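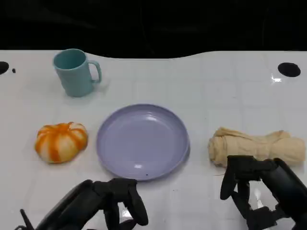
A teal mug on a white tabletop.

Public March and Rally: Route and Site Safety Checklist, With Inspector's Comments

Permit number: 1482
Event: Evening march from Asis Park to the Plusska County Courthouse, rally on the courthouse steps
Inspection date: August 5, 2021
Inspected by: Kiran Chauhan, event safety inspector
Walked with: the march organizer, a traffic sergeant, and the barricade contractor's crew lead

Ratings used on this form
OK: meets the permit conditions as found
FIX: must be corrected before step-off
NOTE: no action required, but read the comment
N/A: does not apply to this event

SECTION 1. ASSEMBLY AREA, ASIS PARK

1.1 Assembly area is off the roadway and large enough for the expected crowd
OK
The permit lists 900 people. The lawn on the south side will hold that number with room left over. Please keep the crowd off the parking strip on Solanki Avenue. Cars back out of those spaces and the drivers can't see past the hedge.

1.2 Parking strip next to assembly area closed or posted
FIX
No signs were up at the time of the walk. The temporary no-parking signs have to be posted ahead of time under the city's rules or the tow company will not move a vehicle. The sergeant has signs in the car and will post them after this inspection. I will check them on my way home.

1.3 Ground free of trip hazards
FIX
Two sprinkler heads near the bandstand are stuck up. Parks has been called. If they can't get to it, put a cone over each one. There is also a low chain between posts on the path to the restrooms. It is hard to see at dusk. Take the chain down and leave the posts.

1.4 Sprinkler timers shut off for the evening
NOTE
Parks says the timer will be off. Someone from the march should confirm this by phone in the afternoon. It was missed last December and the sound equipment got soaked.

1.5 Water and shade
OK
Water table will be by the bandstand. Shade is good on the west side of the lawn.

SECTION 2. MARCH ROUTE

2.1 Route matches the map attached to the permit
NOTE
The map shows the march turning left at Tenico Street. The organizer's flyer shows it going straight one more block. The map is what was approved and what the barricades are laid out for. The organizer has agreed to change the flyer and to tell the march leads. I have initialed the map.

2.2 Full street closure in place for the length of the route
OK, with comment
Closure is full width, curb to curb, for the whole route. Earlier drafts had one lane left open to traffic on Solanki Avenue with people walking in the other lane. I would not sign off on that. Moving cars and people on foot should not share a street with only cones between them. The current plan takes care of it.

2.3 Barricades at every side street
FIX
The plan calls for 44 barricades. The layout works on paper. On the walk we found an alley between the tire shop and the old bank building that isn't on the drawing. It is wide enough for a pickup and it comes out in the middle of the route. Add barricades at the mouth of the alley on the route side, and put a marshal there. The crew lead says there are spares on the truck.

2.4 Vehicles used as hard closures at main intersections
FIX
Two city trucks are assigned, one at each end of Tenico Street. The intersection at Solanki Avenue and the county road has only barricades. Traffic comes down the hill there at a good speed, and a plastic barricade will not stop a car. The sergeant will ask Public Works for a third truck. If there isn't one, a patrol car goes there and stays there until the last marcher is past. I need to hear which one it will be before I release this form.

2.5 Drivers of closure vehicles know to stay with the vehicle
OK
Both assigned drivers were told. Keys stay in the driver's hand. If an ambulance has to come through, the driver moves the truck on a direct order from the sergeant and moves it back right away.

2.6 Advance warning and detour signs
FIX
The first detour sign on the county road is too close to the closure. A driver who misses it ends up at the barricade with nowhere to turn. Move it back to the far side of the gas station driveway. The arrow on the second sign pointed the wrong way when we walked it. It was corrected while I was standing there.

2.7 Access for people who live or park inside the closure
NOTE
The apartment building at 417 Tenico Street has a garage that opens onto the route. Residents have been given a notice under the door. I read the notice and it does not say what to do if you must leave during the march. Add one line with the phone number for the command post. A marshal will be at the garage door and will walk any car out at a crawl once the group has passed. No car leaves while people are in front of the driveway.

2.8 Road surface
OK
One patched trench near the library. It is level.

2.9 Street lighting
NOTE
One light is out in front of the library. It was reported before and has a tag on the pole. The lights from the library entry cover most of the sidewalk. Marshals in that block should carry flashlights.
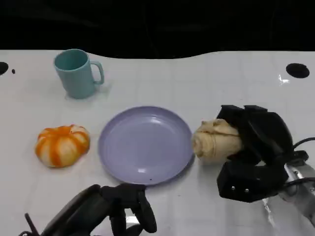
2.10 Route is passable for wheelchairs and strollers
OK, with comment
The street itself is fine. Getting from the street to the courthouse plaza is harder. The curb ramp on the corner is the only one on that side and it should not be blocked by a barricade. It was blocked in the first layout. The crew lead has moved that barricade over and marked the pavement with chalk.

SECTION 3. COURTHOUSE STEPS AND PLAZA

3.1 Steps and handrails in good condition
OK
The center handrail has some play at the bottom post. It held when I leaned on it. County maintenance has been told and will tighten it, but I don't see it as a reason to close the steps.

3.2 Speaker area marked off
OK
Tape on the top landing. Keep the speaker stand clear of the doors.

3.3 Building exits clear
FIX
The sound company wants to run its cable across the east exit. Night court may still be in session and those doors have to open all the way. Run the cable along the wall and around the planter. If it has to cross any walking path, use a cable ramp. Tape alone is not enough.

3.4 Space between groups, if a second group is expected
NOTE
The organizer expects a small group with a different view to stand across the street. They don't need a permit for that if they stay on the sidewalk. They are to be treated the same as everyone else. The closure covers their side of the street as well, so no traffic will pass between the two groups. I asked that marshals not try to move anyone or argue with anyone. If there is a problem they call the sergeant.

3.5 Fire lane
OK
The lane on the north side of the courthouse is open. The news vans have parked in it at past events. A cone has been set at the entrance with a sign. The deputy on the north door will keep an eye on it.

3.6 Generator placement
N/A
Sound will run off building power. No generator on site.

SECTION 4. MARSHALS AND COMMUNICATIONS

4.1 Marshals assigned to each block
OK
The organizer gave me the list. The added post at the alley (see 2.3) needs a name next to it.

4.2 Vests
OK
Vests are reflective and in decent shape. Wear them closed.

4.3 Marshals have been told what to do if a car enters the route
FIX
I asked three marshals and got three answers. One said he would stand in front of it. Do not do this. The instruction is to get people to the sidewalk, get yourself out of the way, and call it in. Do not surround the car, hit it, or reach into it. Get the plate if you can read it from where you are. The sergeant will go over this again at the marshal briefing and each marshal will sign the sheet.

4.4 Radios or phones tested along the route
NOTE
Radios work everywhere except the block behind the parking structure, where the sound breaks up. Marshals in that block will use phones.

4.5 Lead and tail vehicles
OK
A motorcycle officer is in front and a patrol car behind. The patrol car stays well back from the last person. Barricades come down only after the patrol car has passed them. At an earlier event a crew pulled the side street barricades while people were still walking up, and a delivery van turned into the route.

SECTION 5. MEDICAL AND EMERGENCY ACCESS

5.1 First aid post
OK
One at the park, one at the courthouse. The park post moves to the library once the march has left.

5.2 Ambulance route
OK
In by the north lane, out by the same lane. The ambulance company has the map.

5.3 Fire hydrants clear
FIX
One barricade on Tenico Street was standing against a hydrant. Move it to the left. The crew lead has this on his list.

SECTION 6. FOLLOW-UP

Open items: 1.2, 1.3, 2.3, 2.4, 2.6, 3.3, 4.3, 5.3
Items 2.3, 2.4 and 4.3 have to be closed before anyone steps off the curb. If any one of them is still open at assembly time, the march holds at the park until it is done. The organizer understands this and has signed below.

Second walk: late afternoon, starting at the courthouse and going back toward the park.

Inspector: Kiran Chauhan
Organizer's signature: on file
Copies to: traffic division, Parks, Public Works, courthouse security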